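The man from Magsi said the spring at Urnbridge would cure anything, and he said it in the voice of someone who had been paid to.

I went because my sister had sent me the fare and because my knee hurt. The bus from Callholm let us off at the top of the hill, which seemed a poor choice for a load of people with bad knees. There was a booth, and a woman in it who took my money and gave me a tin cup with a number on it. Mine was 1,844. I asked if that meant I was the one thousand eight hundred and forty-fourth person to be cured.

"To be served," she said.

I wrote that down.

The line ran along a wall where people had pinned up letters of thanks. I read as many as I could, having the time. The handwriting changed from one to the next but the spelling of "miraculous" did not, and it was wrong in the same place every time. A man from Plisudthorpe stood behind me, holding his cup in both hands. He told me his hearing had come back last July. I asked him when it had gone. He said, "Pardon?"
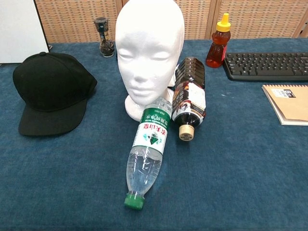
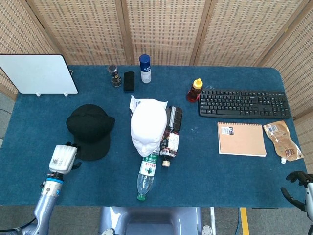 *Lyle Undercroft*

The water came out of a brass pipe. I am no plumber, but I have lived in old houses, and I know the knock a pipe makes when it is hooked up to the town supply. It knocked twice. The man from Plisudthorpe closed his eyes and drank, and so did the woman ahead of me, who was crying a little. I drank mine with my eyes open. It tasted of pennies.

At the gate they were selling it by the bottle. The sign said 500 pilgrims a day, and I had counted the seats on the bus and seen the timetable, and I did not believe the sign either.

I climbed back up to the stop. It was a steep climb, with loose stones, and I was most of the way to the top, working out what I would say to my sister, before I noticed how I was walking. I stopped and bent the knee. I bent it again. Then I went on up slowly, favoring it, in case anybody from Magsi was watching.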